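Eierkarton aus Pappe — wie kriegt ihr die Eier heil rein??

Lustis
Hab jetzt Hühner von der Nachbarin mitzuversorgen, heißt Eier ohne Ende. Umfüllen in die Pappkartons nervt, ständig eins angeknackst. Rand zuerst oder Mitte? Jemand nen Tipp?

Zodon
Hinten anfangen, nach vorne arbeiten. Spitze nach unten. Fertig.

Kiton
Spitze nach unten ja, hinten anfangen quatsch. Ich mach von beiden Enden zur Mitte, dann kippt der Karton nicht. Seit Mai zwei kaputte, mehr nicht.

Zodon
Kippt bei mir nie. Karton steht doch aufm Tisch??

Kiton
Bei mir aufm Schoß, im Stall. Ok anderer Fall

Bhattacharjee
Wichtiger als die Reihenfolge: Deckel ganz ab. Bei den hochgeklappten bleib ich immer mit dem Handrücken hängen. Und großer Tisch, damit man die losen Eier danebenlegen kann ohne das was wegrollt. Am Mittwoch wieder so gemacht, Reihe für Reihe von hinten:
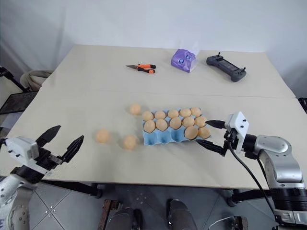
Und die dicken kommen bei mir zum Schluss rein, die sitzen sonst so stramm das man die Nachbarn nicht mehr dazwischen kriegt. Nicht drücken! Wenns klemmt anderes Fach nehmen.

Lustis
Ah Deckel ab, das probier ich. Aber dann zum Transport? Gummi drum?

Urmila Kanaujia
Deckel wieder drauf und Gummi, hält. Lose Eier aufm Tisch würd ich aber nie machen, Geschirrtuch drunter kostet nix.

Bhattacharjee
Geschmackssache — mir ist noch keins runter. Tuch verrutscht auch.

Lustis
Danke euch, berichte dann

Kontakt | © Forum | Nach oben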